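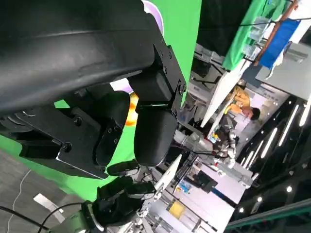 Up close with one of the grippers on the Bultdale workshop floor.

Bultdale Robotics Open Day: Your Questions Answered

126 shares | 17 comments

Thank you so much to everyone who has written in since we put the date up – we've had a lovely pile of messages, and many of you are wondering the same things. Maysoun Shboul has gathered the most common questions and done her best with them. If yours isn't covered, pop it in the comments and she'll get to it over a cup of tea.

When is it, and do I need to book?

The doors open at 10 am on Sat 20 July and we'll be packing up by 3 pm. Entry is free, but please do book, even if you only mean to put your head in for half an hour. We have room for 405 people across the day and we'd hate to turn a family away at the door after a long drive.

What will the robots be doing?

The main demonstration is the one we call the plate table. A robot with two arms works over a green tabletop with a pale round plate and a couple of orange play pieces, and its job is to pick the pieces up and set them on the plate. That sounds like very little, I know! But watch the fingers as they come down over something round and ribbed, and you may find yourself holding your breath along with the rest of us. Each run is short, so if you miss the start of one, stay where you are and you'll catch the next. 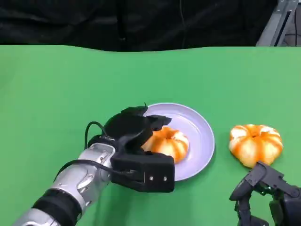
Does the robot ever drop things?

Oh yes, quite often, and the children always cheer when it does. Rounded things are hard to hold. Squeeze in the wrong spot and they slide away, and a soft one changes shape as you close on it, which means the hand has to find its grip again from wherever it ended up. We leave the misses in the program because they're a big part of what we're working on, and the team is happy to chat about why a particular one went wrong.
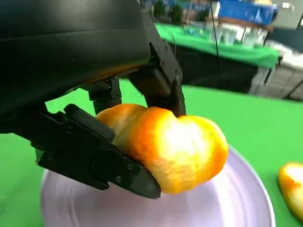 If you'd like to see the difference for yourself, ask at the Chamoun bench for the salad tongs. You'll be given an assortment of odd-shaped toys and a plate, and you can have a go with one eye closed. Last year a very determined grandmother stayed at it for most of the morning.

Is it suitable for young children?

It is, and we love having them. Children under 12 need a grown-up with them the whole time, and everyone stays behind the yellow line while an arm is moving. The workshop can get noisy around the middle of the day, so if your little one prefers things calmer, the first hour is usually the gentlest. We also have a quiet room beside the front office with cushions and colouring books.

Can I drive one of the arms myself?

There are 2 hands-on sessions, one at 11 am and one at 1.30 pm, and you put your name down at the front desk when you arrive. They fill up quickly. Our Wukudach trainer has a forgiving set of controls, and most people have the hang of it within a few minutes.

May I take photos?

Please do, only without the flash – it upsets the cameras the robots rely on. If you'd like to see what those cameras see, there are some stills from the plate table on our noticeboard page, and one more just under this answer.

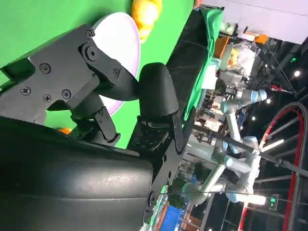 The plate table seen from beside the fingers, with other robot arms in the background.

How do I get there, and where do I park?

We're at 835 Brorkitska Road, past the garden centre and on the left. Parking is free in the back lot, and the accessible spaces are right by the roller door. The bus stops 800 metres away and it's a flat walk, with a footpath the whole way.

I can't make it in July. Will there be another?

We're planning a smaller evening visit in November, aimed more at grown-ups, with soup. Leave your name on the booking page and Maysoun will write to you when the date is settled.

Was this helpful? 38 people said yes
17 comments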